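Spectator Arrangements for the Eredgate Invitational

The Eredgate Golf Association will welcome spectators to the Kokby course for the Eredgate Invitational in September. Members who attended last year will find several changes to parking, admission and seating. They are asked to read the following notes before making travel plans, and to share them with any guests they intend to bring.

Parking and arrival

The main lot on Cheung Road will be reserved for players, officials and holders of accessible parking permits. All other vehicles will be directed to the north field, which is reached from the county road by the second entrance. The field opens at 6:30 a.m. on each day of play. Shuttle buses will run between the north field and the main gate until one hour after the final group has finished.

Last year the line of cars at the second entrance extended to the county road for much of the first morning. The Association has since widened the entrance and will collect parking fees at the shuttle stop instead of at the roadside. Drivers should have their parking confirmation ready on paper or on a phone. Members traveling together are encouraged to share a vehicle, and any car carrying 3 or more ticket holders will park without charge.

Admission

Each member in good standing is entitled to two grounds passes. Additional passes may be purchased through the Association office at $30 per day. Children under 12 are admitted free with a paying adult. Passes are issued for a named day and cannot be exchanged once play has begun on that day.

Small bags are permitted and will be checked at the gate. Folding chairs without arms may be carried onto the course. Coolers, ladders and large umbrellas with pointed tips will not be admitted. Phones must be kept silent at all times, and calls may be made only in the marked areas behind the clubhouse and beside the fourth tee.

Seating and viewing

The covered stand at the 18th green has been rebuilt and now holds 217 people. Seats are unreserved, and stewards will hold the line at the foot of the steps while a group is putting. Spectators who leave the stand may not keep a seat by placing belongings on it.

Areeba Dogar, Director of Competitions, advises first-time visitors to begin at the seventh hole. "The bank to the left of the green gives a clear view of the approach, and it is a short walk from there to the eighth tee," she said. "Those who prefer to follow one group should stay a full shot ahead of the players and keep to the roped paths."

Food service

Breakfast will be served in the clubhouse dining room from 6:45 a.m. to 10 a.m., and lunch from 11:30 a.m. Both are open to all pass holders. The terrace is reserved for members and their guests after noon. Concession stands near the first tee and behind the 12th green will sell sandwiches, fruit and cold drinks throughout the day. Card payment only will be accepted at the stands.

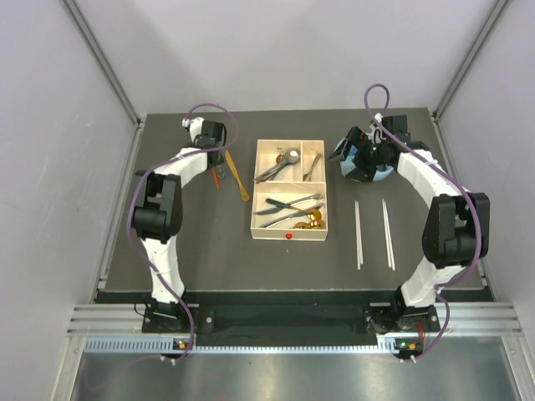 Spoons in a divided cutlery tray.

Members wishing to reserve a table for lunch should write to the office with the size of their party and a preferred time. Tables will be held for 15 minutes. Requests for special meals should be included in the same message.

Scoring and results

Live scores will be posted on the boards at the first tee, the ninth green and the clubhouse entrance. They may also be followed through the Zevo scoring page, which can be reached from the Association website. Official results are those signed and posted at the clubhouse, and any difference between these and the online scores will be settled in favor of the posted sheet.

Weather

Should play be suspended, a single long horn will sound and spectators must leave the course at once by the nearest path. Shelter is available in the clubhouse, the cart barn and the shuttle buses. Two short horns will signal that play is to resume. If fewer than 3 holes are completed by the leading group on any day, grounds passes for that day will be honored at the next day of play.

Inquiries

Questions about passes and parking should be addressed to Rahel Steiner, Member Services, at the Association office. The office is open from 9 a.m. to 4 p.m. and will remain open until 6 p.m. during the tournament. Lost property may be claimed at the same desk.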